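Subject: Re: [civulcombe-growers] Storing small apples past February
Date: March 2019

On the list last week it was written:

> We lost most of our small reds again this winter. They were wrapped in
> newspaper and put in the shed in plastic crates, the same as every year.
> By the end of January half had gone soft and the rest tasted of
> creosote. Is it the variety, the shed or the wrapping? Also, is anyone
> else finding the little ones go before the big ones? I had always been
> told it was the other way about.
>
> We have a spare room on the north side of the house that we could use
> instead, but it has carpet and a radiator.

I have been storing apples in the same outbuilding at the top end of Civulcombe for eight winters, so I will answer what I can.

The creosote taste is the shed. Apples pick up smells from whatever is near them, and newspaper does not stop it. If the shed was treated last summer it may be better by next winter, but I would not put fruit in it until you can stand inside with the door shut and smell nothing. The same goes for paint, onions and the petrol can for the mower. I once kept a tray of Kotum next to a sack of onions for a fortnight and ended up giving the lot to the pigs.

On size, I was told the same as you, and for most varieties I think it is right. Large apples of a given kind usually go first. The trouble with small reds is that a lot of them are early sorts, and early sorts do not keep at any size. If yours were ready to eat off the tree in August or the first part of September, no shed will get them through to spring. Eat them, juice them or dry them. If you don't know what you have, take some to an apple day in the autumn with a few leaves attached, and get a name for it before you spend any more effort on storing it.

Picking matters more than wrapping. I pick by hand with the stalk left on and put them straight into the tray, not into a bucket first. Anything that has hit the ground goes in the kitchen, even if it looks sound. Small apples get handled carelessly because there are so many of them and everyone wants to be finished before dark. Last year I had 400 fruits off the two Nassar trees and the ones from the last hour of picking were the worst keepers by a long way.

I have given up wrapping. Paper does stop rot passing from one apple to the next, but you can't see what is going on without undoing every one, so it doesn't get done. I use slatted trays, one layer deep, fruit not touching, and go over them every ten days. It takes me less than an hour. The ones with a soft spot come out, and the ones with a bit of wrinkling go in the bowl for eating first.

Small red apples, with one in a pale plastic bowl if you go by the first picture and a pair in the second:

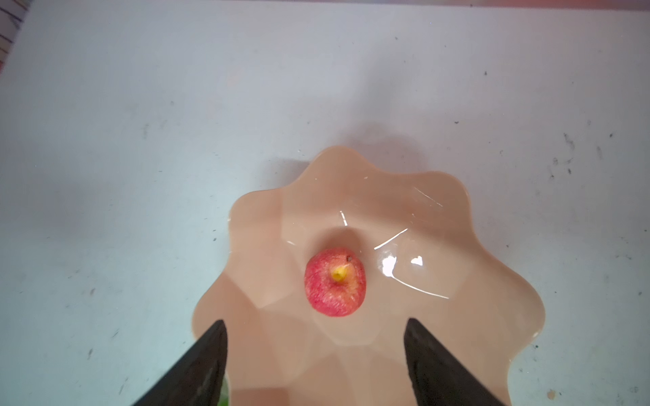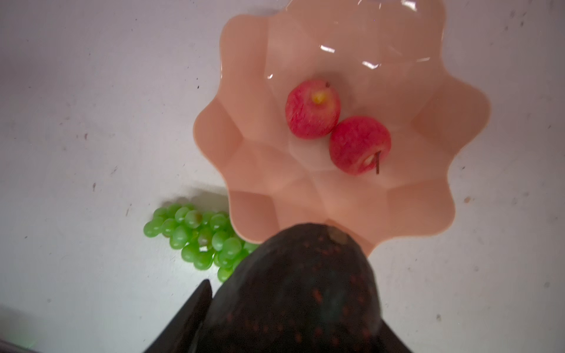
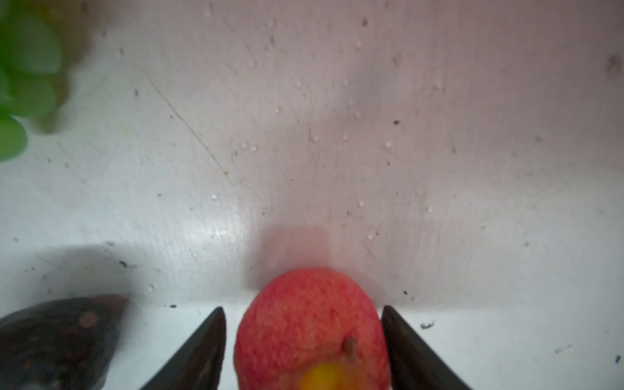 As for the spare room, turn the radiator off at the valve and leave it off. Carpet is not a problem in itself but a leaking apple on carpet is, so put a sheet of something underneath. I would be more worried about the air being dry. A shallow tin of water on the floor helps with that - keep it topped up. You want the room cold but free of frost, and a cheap thermometer left in there for a week will tell you more than I can.

Mice are the other thing. They will find a shed sooner than a bedroom, so that is a point in favour of the house. In the outbuilding I stand the rack legs in old baking tins and keep the bottom shelf empty.

If you are thinking of planting for keeping, Triva has done well for me and I have eaten them in March with some bite left. It is slow to crop and the skin goes greasy in store, which puts some people off, but it wipes clean. It also wants a pollinator near by. I have 2 grafted on a dwarfing stock that need a home before the buds break, and you are welcome to one if you can collect.

I would still like to hear from anyone storing in a clamp or in dry sand. I tried sand once, had it too damp, and lost the lot. If someone has a way of judging it by hand I would give it another go this autumn.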